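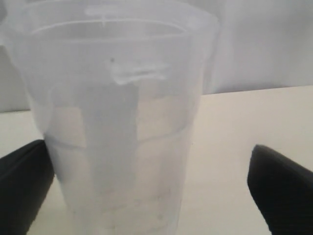 Photo: Leire Herrero / Nevbridge

4.2 Recording a cup task by remote control

The quick-start sheet says anyone can teach this in an afternoon. Plan on longer.

1. Set the arm to remote mode and hold the enable switch for 2 seconds.

2. Bring the open gripper down to the cup. Watch the gap on both sides — the wrist view makes a frosted cup look closer than you'd think.

3. Close slowly. Soft plastic gives, and the force reading won't always warn you.

CAUTION: Keep hands at least 300 mm from the fingers while remote mode is on.

4. Repeat with the metal cup and the tray. Save each run, including the clumsy ones.
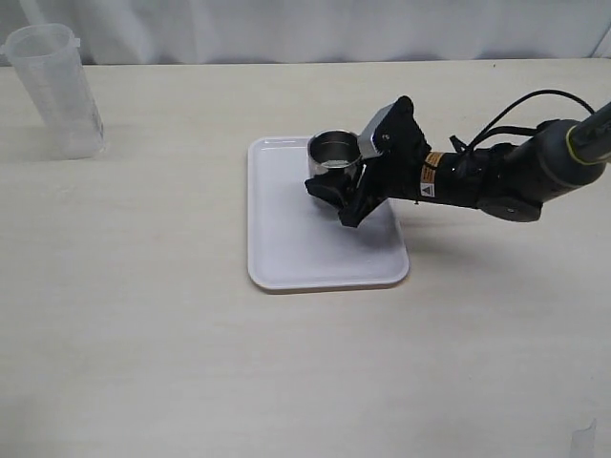 Fig. 8. Gripper holding the steel cup at the tray.

5. Record 15 runs per cup before training.

NOTE: The software will report "task learned" well before that. Do not take its word for it. Move the tray a little, run the task again, and log what the arm does. Send odd results to Emiliano Robles at Conddale.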